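Pond dipping is for grownups too

314 shares

I have spent most of this July on my stomach at the edge of Uniyal Pond and I'm not even a little bit sorry. If you read my spring posts you'll remember I was going to take up running. Well, the running route goes past the pond, and that was the end of the running.

It started with a caddisfly larva. I didn't know that's what it was. I'd stopped to tie my shoe on the flat stones by the outflow, and a little tube of gravel got up and walked. It had glued grains of sand around itself into a sleeve, neat as brickwork, and it was hauling the whole thing across a dead leaf with its front legs. I watched it until my knee went numb. Then I went home and looked it up and lost the evening. There are kinds that build with sand, kinds that build with cut pieces of leaf, kinds that stick whole tiny snail shells on (sometimes with the snail still inside!), and kinds that skip the house entirely and spin a net to catch food drifting by. I'm 41 years old. How did I get this far without knowing there were underwater caterpillar-looking things making their own sleeping bags?

So I started going properly, with gear. My gear is a kitchen strainer taped to a broom handle, a dish tub, a turkey baster and a jar lid. The baster is the best thing I own. You can pick up a single mayfly nymph without squashing it, which you can't do with fingers, and it's a lot less fiddly than a spoon.

Kanchan Joshi lent me her old pond guide, the one with the spine held on by packing tape, and it has notes in the margins going back years. Next to the water scorpion she has written "Skondham, under the willow, HUGE." I drove to Skondham for that willow. It's 17 miles each way and I found leeches, a great many leeches, and one backswimmer that bit me on the soft part of my thumb. It felt like a bee sting. I was thrilled. I've read that they do that but it's different when it's you!

Now, the way I do it. I get there by 7 in the morning, before the dogs. I fill the tub with pond water first and set it in the shade, and then I sweep the strainer through the weeds in a figure eight, slowly, keeping it off the mud. Tip it upside down into the tub, give it a swish, and then leave it alone. This is the part I was bad at. For the first minute you've got a bowl of green salad and you think it was a dud. Then something twitches, and then the whole bowl is moving. Water boatmen rowing along, those bright red mites like specks of paint, damselfly nymphs with the three little feathers at the back end. I caught a dragonfly nymph the size of a peanut and it shot itself across the tub by squirting water out of its rear. I'd read about that too. I laughed out loud, by myself, in a field.

Keep the big hunters apart, by the way. I put a diving beetle larva in with everybody else one morning, and by the time I'd found its page in the guide there was one less tadpole. I felt awful. They get their own jar lid now. And everything goes back where it came from, low down at the water's edge, not poured from standing height. I rinse and dry my stuff completely before going to a different pond, too, since you can carry weeds and worse from one to the next on a wet strainer.

My tally in the back of the notebook stands at 70 kinds of creature, though a few of those are "small brown beetle" and "other small brown beetle," so take it with some salt. I'm missing the water scorpion. I'm also missing the water stick insect, and I would honestly trade all the beetles for one of those.

I want to say something about trays because three people have asked. I love a bright one, they look like summer and they're easy to find in the grass, but for spotting things a pale one is much better. Anything dark stands out on it right away. In a strong color the see-through stuff disappears, and the see-through stuff is half the fun: phantom midge larvae, water fleas with their hearts beating away where you can watch them. As for nets, don't let anyone tell you that you need the good kind to start. You want a finer mesh sooner or later, but a little round hoop will get you a snail and a snail will get you hooked. 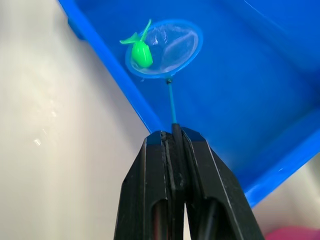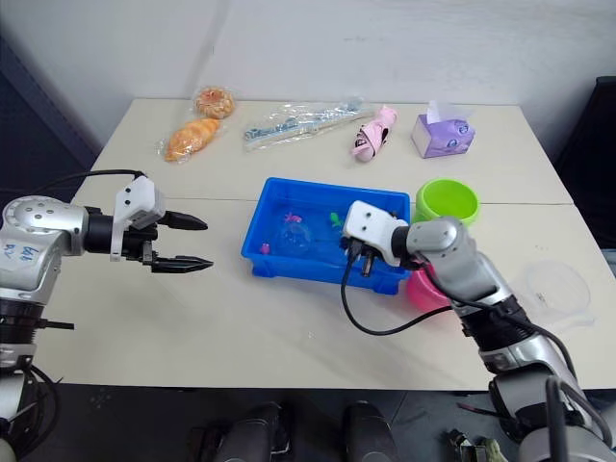

12 comments

Akash Mittal: Try the ditch behind the old depot in Salton before you give up on the water stick insect. I swept there for two summers and only ever found them in the dead reeds, never in the green stuff, and always right at the surface with the breathing tube poking up. You'll throw three back thinking they're twigs. Agree on the baster, but cut the tip a little wider or you'll hurt the bigger nymphs.

Dead reeds! I've been sweeping the green side this whole time. Going tomorrow, with scissors for the baster.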